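Chapter 6
Friction, or Why Things Stay Where You Put Them

Before you read
Find a hardcover book, a coin and an eraser. Keep them on your desk while you work through the first few pages. I'm going to ask you to tilt things.

6.1 A bad morning in Fakstead

I learned more about friction in one morning than I did in my whole first year of college, and I learned it sitting down on an icy loading ramp. I was 17, working weekends at a furniture warehouse in Fakstead, and my boss was a large, patient man called Dwight Kowalchuk. He had sent me to help bring a dresser down from a truck. The ramp was steel, it had sleeted overnight, and I had on a pair of dress shoes with smooth leather soles (my good pair, as I'd been told there might be customers).

I took one step. The dresser stayed in the truck and I went to the bottom.

Dwight looked down at me and asked what I had on my feet. Then he walked down the same ramp, at his usual speed, in rubber boots. Same ramp, same sleet, and he weighed a good deal more than I did. That bothered me for weeks! I'd figured a heavier person would slide faster, or at least just as easily, and I couldn't have told you why he didn't.

You'll be able to explain it by the end of this chapter. You'll also be able to explain why a car stops sooner on dry pavement, why a violin makes a sound, and why you can't tie a decent knot in fishing line the first time you try.

6.2 What friction is

Put your hand flat on the desk and push it forward, gently enough that it doesn't move. You're pushing, so there's a force on your hand. Your hand isn't speeding up, so something must be pushing back just as hard. That something is friction. It acts along the surface where two things touch, and it points in whatever direction would keep those two things from sliding past each other.

Now push a bit harder. Your hand still doesn't move, so the friction must have grown to match. Keep going, and at some point your hand breaks loose and slides. We call the friction before that moment static friction and the friction after it kinetic friction. For most pairs of dry surfaces the static kind can get bigger than the kinetic kind, and you already know this if you've ever shoved a heavy couch. Getting it started is the hard part. Once it's going you nearly fall over it.

A lot of students come in thinking that friction is always a nuisance, a sort of tax on motion. I thought so too. But think about walking. Your foot pushes backward on the floor, and static friction from the floor pushes you forward. Take the friction away and you get me, on the ramp, in my good shoes.

6.3 Two things that matter and one that mostly doesn't

Friction between dry solids depends, to a pretty good approximation, on two things. One is how hard the surfaces are pressed together. We call that the normal force, where "normal" just means "at a right angle to the surface." The other is what the surfaces are made of and what shape they're in, and we wrap all of that up in a single number called the coefficient of friction.

The thing that mostly doesn't matter is the area of contact. I know, it sounds wrong. Lay your book flat on a tilted board and note where it starts to slide. Then stand it on its edge and try again (you may need a hand to keep it from tipping). If the cover and the edge were made of the same stuff, you'd find the two angles came out very close. With a real book they'll differ a little, as paper and cover don't rub the same way, and that difference is worth writing down.

Here's the rule for kinetic friction:

friction force = coefficient × normal force

And for static friction:

largest possible friction force = coefficient × normal force

Please read the second one twice. Static friction isn't always equal to that product. It's whatever it needs to be, up to that product. More exam points are lost on this than on anything else in the chapter, and I've been grading long enough to be tired of it.

Worked problem. A crate presses down on a level floor with a normal force of 792 newtons. The coefficient of static friction is 0.5. You push sideways with 300 newtons. Does the crate move?

The largest static friction available is 0.5 × 792, or 396 newtons. Your push is smaller than that, so the crate stays put. And how big is the friction force? It's 300 newtons, exactly matching your push. If you wrote 396, go back and read the rule a third time.

6.4 Holding on

So far our surfaces have been floors and ramps, with gravity doing the pressing. But you can supply the normal force yourself, and you do it all day long. Pick up the eraser between finger and thumb. Gravity pulls it down. Your finger and thumb push inward, and an inward push can't hold anything up on its own. The lifting is done by static friction, at two places, one on each side.

When I was first teaching this section my colleague Rima Khasawneh had a great way of doing it. She'd hand a student a dry drinking glass and ask for it back, then rub a drop of dish soap on the outside and hand it over again — over a pillow, she wasn't reckless. Everybody squeezed harder the second time without being told to. The weight of the glass was practically the same. The coefficient had dropped, so the normal force had to go up to make up for it.

That gives you two ways to improve a grip. You can squeeze more, or you can change the surface. Squeezing more is fine for a hammer and terrible for a ripe peach. Changing the surface is why tennis players wrap their racket handles, why gymnasts use chalk, and why jar openers are so often made of rubber.
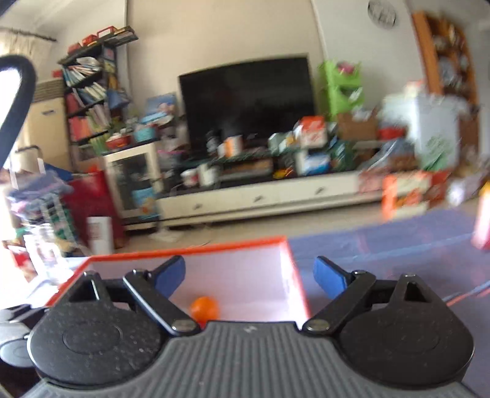
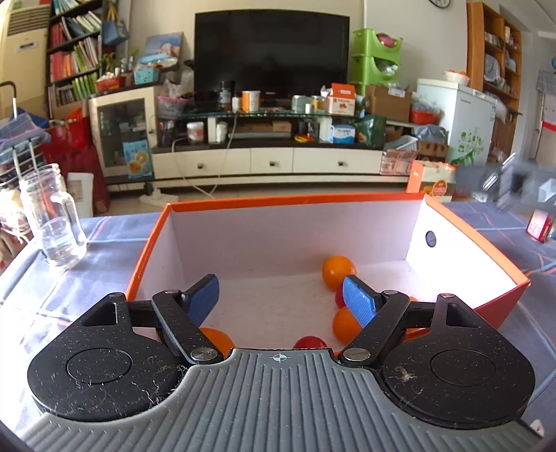

Figures 6.4 and 6.5. Two fingers, two blue pads. Where would friction act on an object held between them, and in which direction?

6.5 Finding a coefficient with a board and a protractor

You don't need much to measure a coefficient of static friction. Set a coin on a flat board, raise one end slowly, and stop the instant the coin starts to slide. Measure the angle between the board and the table. The tangent of that angle is the coefficient. We'll prove it in section 6.6, so for now take my word for it.

A few tips from people who've done this more times than they'd like. Man-sik Hwang, our lab manager, wipes the board between trials, as fingerprints alone can shift the answer. He also raises the board with a stack of index cards, a few at a time, which is slow and gives far steadier results than lifting by hand. And do plenty of trials. Your numbers will scatter, and they should. A coefficient of friction describes two real surfaces on a particular day, so don't be alarmed if yours doesn't match the one in the back of the book.

Record the following for each trial:
The object and which side was down
The surface of the board
The angle at which sliding began
Anything odd (a bump, a sticky spot, somebody leaning on the table)

Repeat with the eraser. Then put the coin on top of the eraser and try once more. Before you do, write down whether you expect the angle to go up, go down or stay put, and keep that prediction handy for section 6.6.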